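This site uses cookies to remember your language and region. Accept all / Manage settings

Nurnar white table with red tray
Set-up and care, section 4: Leveling, tray, first use

Read section 3 first if the legs are not on yet. Top must be right way up before you start here.

4.1 Before you start

You need: the hex key from the bag, a soft cloth, dish soap, a small level (not supplied). Two people for the lifting part. Part no. 659 is the foot pads, part no. 128 is the tray. If either is missing stop and call Kokkonen parts desk, ask for Imogen Gosling.

CAUTION: Do not drag the table on its feet. Lift it. Pads come off and the screw ends scratch the floor.

4.2 Leveling

1. Put the table where it will live. Leave a hand's width to the wall so you can get a cloth down the back.
2. Level on top, left to right. Turn the foot at the low corner until the bubble sits in the middle.
3. Same again front to back.
4. Push down on each corner. Any rock, go back to step 2.
5. Tighten the lock nuts. Finger tight, then a quarter turn with the key. No more.

NOTE: Old houses, floor may be out by more than the feet can take up. Use a shim under the pad, not folded card.

4.3 First clean

6. Peel off the film. Start at a corner, pull low and slow.
7. Wipe the top with warm water and a drop of soap. Wipe again with plain water. Dry it.
8. Look across the top from a low angle with the light behind it. Specks show up this way that you miss from standing. Pick up grit with a damp cloth, don't rub it dry.

CAUTION: No scouring pads, no bleach, no Sandska polish or any other wax. Matte tops go shiny in patches and it does not come back.

4.4 Tray

9. Wash the tray by hand. Not dishwasher safe, the rim can warp.
10. Dry the underside as well. Water traped under there leaves a ring.
11. Set it toward the back of the table. Straight or at an angle, doesnt matter, but all of it on the top with nothing hanging over.
12. Bottles go in the tray. Tall ones standing up, caps on. Keep empties for recycling in there too until you take them out.

Red tray on the white top:
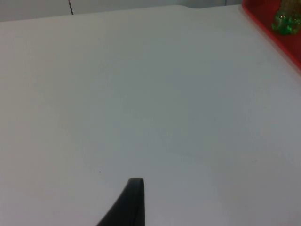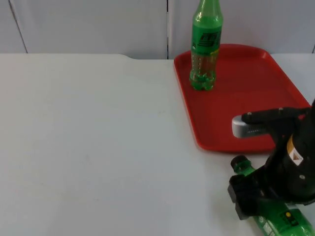 13. Tray load limit is 200 oz, spread out. Don't carry it full with one hand.
14. To empty, take the bottles out first, then lift the tray with both hands, one at each end. Tip any drips in the sink.

NOTE: Jedlow trays bought before May have a lower rim. They fit the same but hold less if something spills.

4.5 After 2 weeks

Check the lock nuts again. Wood floors move, nuts work loose. If the table rocks, redo 4.2 from step 2. Spare pads are ordered by part number, see section 6.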